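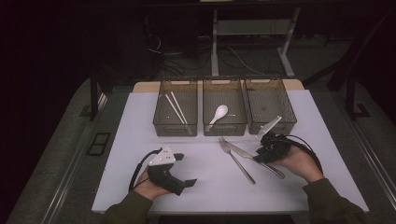

Kusmont Hand-Held Gripper Kit, Operator Manual
Section 6: Recording the tableware sorting task
By the Elley documentation group, Drurkville
Last revised 01/10/2023

6.1 Purpose

This section covers one recording session of the tableware sorting task. The operator wears the head camera, holds one gripper in each hand, and moves tableware from the table into three bins. Each completed sort is stored as one episode. A full set for training is 200 episodes. Pairing and calibration are covered in Section 4 and must be finished first.

6.2 Table layout

1. Place the table on the dark floor mat. Use the white top. The Khaemba labeling tool was tuned on it, and colored tops give poor masks.

2. Set the three translucent bins side by side along the far edge.

3. Assign the bins from left to right as seen by the operator: chopsticks left, spoons middle, forks and knives right. Keep this order for the whole set.

4. Lay the tableware on the open surface between the operator and the bins. Metal forks and knives may lie at any angle and may be close together. Do not line them up.

5. Run each gripper cable outward, left cable to the left and right cable to the right. Leave enough slack to reach the opposite bin.

NOTE: An episode may start with pieces already in the bins. Select "partial start" in the session menu so the episode is filed correctly.

CAUTION: Cables must not cross in front of the operator. A crossed cable can pull a gripper off its path and will hide the jaws from the head camera.

6.3 Recording an episode

1. Hold both grippers above the table with the jaws open. Wait for the ready tone.

2. Press the left trigger twice. Recording starts on the second press.

3. Close the jaw on the handle of the piece, near its middle. Flat knives can be tipped up with the other gripper first.

4. Lift the piece clear of the bin rim before moving it across. Dragging a piece up the bin wall is counted as a fault.

5. Lower the jaw over the front rim of the correct bin and open it. Draw the jaw straight back out. The slots in the bin walls catch the jaw tip if it is turned.

6. Repeat until the table surface is clear, then return both grippers to the start position.

7. Press the left trigger twice to stop.

Keep your head still while a jaw is closing. Look at the piece being handled, and move your gaze to the bin only after the piece has been lifted. Wear long sleeves in a dark, plain color.

If a piece is dropped on the table, pick it up and continue. Recovered drops are useful and should be kept. If a piece falls to the floor, stop and discard the episode.

6.4 Pace and breaks

Record in blocks of 20 episodes. An episode should take nearly 20 seconds with two metal pieces on the table. Do not hurry to reach this figure; jerky motion is rejected at upload. Change the starting positions after every episode and swap operators between blocks where possible.

6.5 Checks after each block

1. Open the last episode in the viewer and confirm that both jaws are visible at each grasp.

2. Confirm that the left and right gripper tracks are not swapped.

3. Wipe the jaw pads with a dry cloth.

4. Upload the block before starting the next one.

NOTE: The mounting plates on top of the grippers must not be loosened between blocks. If a plate has moved, repeat the calibration in Section 4.

Comments (3)

benchleft
Step 5 in 6.3 should mention the cutout handles too. I keep hooking the jaw in ours.

r_tallow
Is "partial start" in the old firmware? I can't find it in the session menu.

gridpoint7
@r_tallow It was added in the November update. Before that we put it in the episode notes by hand.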